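## About Udach

Udach sells secondhand kitchenware to people who have just moved, just split up, or just burned the only pan they had. Amr Tahiri opened the shop in January with 66 plates and a folding table. The table is still with us and still pinches.

The name was supposed to be temporary. So was the sign.

We buy from house clearances, closing cafés and anybody who rings the bell with a box. Each piece gets washed, checked for chips and put out on a table before we price it, because a saucepan that looks fine in a crate can turn out to rock like a small boat. Lids are matched to pans by hand. This takes longer than you would think and has ended at least one friendship.
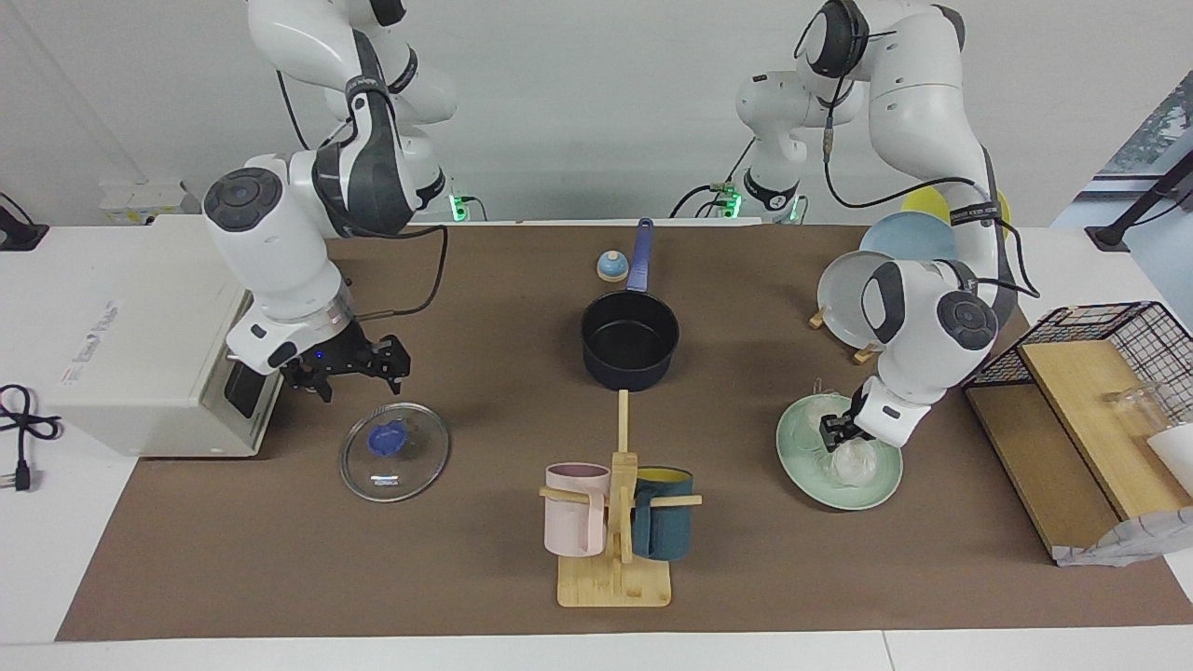
*Saucepan with the long blue handle, glass lid with the blue knob, and a clear cup on the mint green plate.*

We don't insist on sets. Most of our own cupboards stopped matching years ago, and dinner has gone ahead regardless. If you do want six of something, ask for the Falludura shelf at the back – it's where Amr hides the respectable stuff.

What we don't take: nonstick that has given up, knives without handles, and fondue sets. We have enough fondue sets.

Our stockroom is on Bouazza, unit 700. Bring your boxes to the side door and ring twice. Returns are fine within a month if the thing is still in one piece.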